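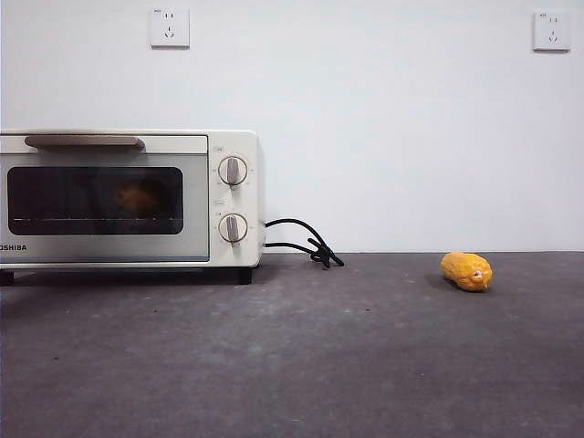

Reader from Turport wrote in to say her jacket potatoes come out leathery on the outside and still hard in the middle, every time, an hour gone, and is it worth bothering with a benchtop oven at all. Yes. It's worth it. Power bill alone. But you can't cook by the big-oven recipe, so here goes.

What you need

Potatoes, floury ones, fist size or a bit under. Mine are Fodum whites from the Thygesen farm gate, 80 cents each in March. Oil, salt, a fork. Skip the foil - foil steams them and you get soggy skin.

Before they go in

Scrub, then dry properly with a tea towel. Prick all over, six or seven goes with the fork. Rub with oil, then salt. If you're in a rush give them four minutes in the microwave first, turn once. No shame in it.

Preheat longer then you think

Small ovens lose heat the second you open the door. Ten minutes at 200, even if the light goes off sooner. Mine's 2000 watts and still needs the full ten. An old Stidero I had before ran cold by a mile, so get a cheap oven thermometer if you're not sure about yours.

Baking

Straight on the rack, middle position, gap between each one. Tray underneath for drips if there's room. 45 minutes for small, an hour for medium. Turn halfway, they brown faster on the side near the element.

Skin going dark too early? Drop to 180 and leave them longer. Skewer should slide in with no push at all.
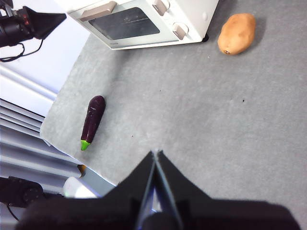 Doing other veg the same night

Eggplant goes well after the spuds, oven's already hot. Halve it, score the flesh, oil it more than feels right. 35 minutes cut side up. Prick it if you're cooking it whole or it can burst - ask me how I know.

Pumpkin fine too, skin on, wedges. Don't crowd it.

Leftovers

Fridge, three days. Reheat at 180 for 15 minutes, not the microwave, skin goes like wet cardbord. Or chop and fry with an onion for breakfast.

Next one will be scones, same oven, if I get to it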